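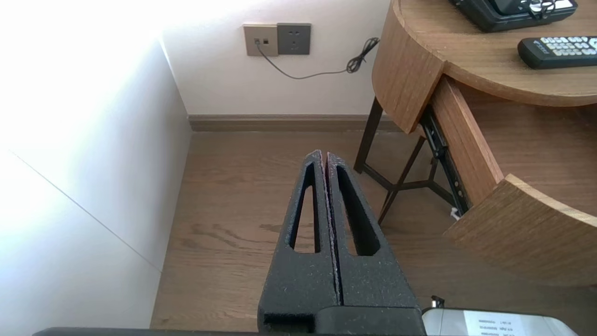 Ok so the round nightstand saga continues, for the 4 of you who asked (hi, Reshma).

Quick recap if you missed it: I'm fixing up the spare room before my uncle Magnus comes to stay in February, and I refuse to spend more than 200 dollars on it. The nightstand is the only piece I truly love in there. Round top, curved drawer, little raised rim along the back so your glasses don't roll off behind it.

The problem with a curved drawer is that everything you own is a rectangle. Books! Boxes of tissues! My phone charger! I tried one of those bamboo dividers and it left a big silly gap at the front where the wood bows out.

So I'm going without dividers. One drawer, very few things in it, and whatever else turns up goes to live somewhere else.

Somebody asked what wax I use. It's Ninby, the plain one, on an old T-shirt. A tiny bit goes a long way and the smell is gone by morning. I tried the Jonditz spray before that and didn't love it – kind of sticky on the rims.

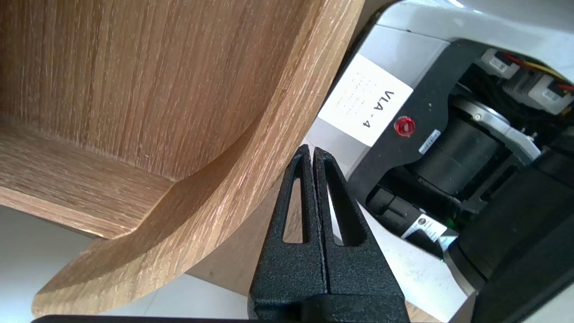
Last edited 4:57 PM · 157 likes

Next question, from a few of you: do curved side panels collect dust? Yes. So much yes. Flat shelves you can do in one swipe, but with a curve you have to follow it all the way down with the cloth, and then there's the inside of the curve where it meets the shelf board. I use a dry paintbrush for that part. Magnus gave me the idea years ago and I've never gone back.

Also please go with the grain. I know it sounds fussy. I went across it once on my mom's table and I still hear about it at Thanksgiving.

Now the great debate, which is what goes on top of the nightstand and what goes inside. Reshma Steyn (my sister-in-law, and a very organized person) says the top should be a lamp and nothing else. I say a guest needs somewhere to put a glass of water and there's only so much circle to go around!

Where I landed is desk phone on top, TV remote in the drawer. Yes, a phone with a cord. Magnus Cowie does not trust any phone he can lose under a pillow, and I've made my peace with it.

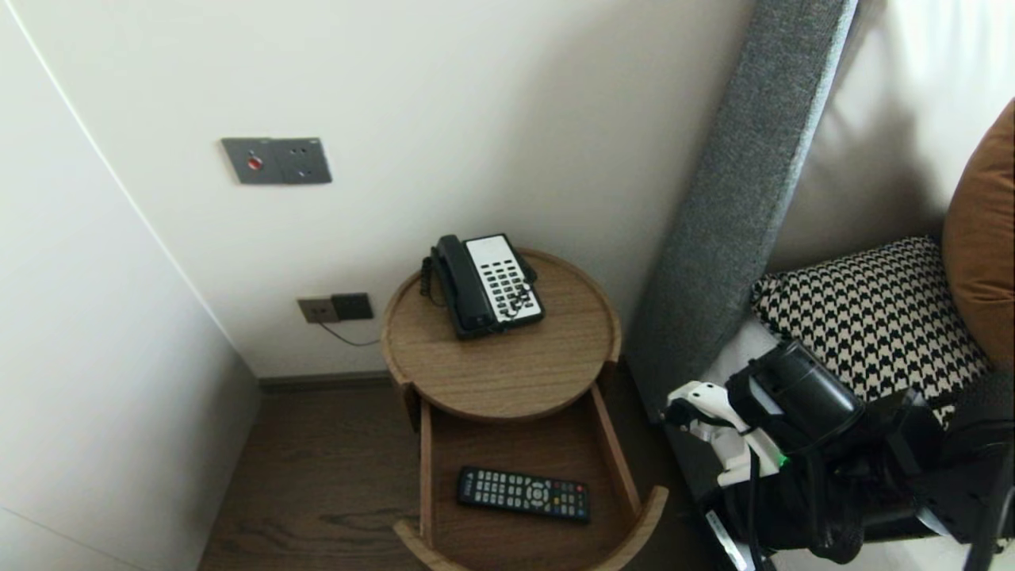
I like it toward the back on the left, with the handset on the wall side of my brain, if that makes sense? You reach over half asleep and your hand just lands on it. And it leaves the front free for the water glass.

The remote is the one I go back and forth on. In the drawer it looks so much neater, but will he find it? I might write a little card. "Remote in drawer, extra blanket in closet, please do not touch the thermostat."

Still to do: a lamp that doesn't eat up the whole top (there's one at Makhubela I keep visiting), felt pads for the feet, and a rug if there's any money left. There won't be any money left.

If you have a small round table and a lamp you like on it, send me a picture. Base size too please, I've been fooled before.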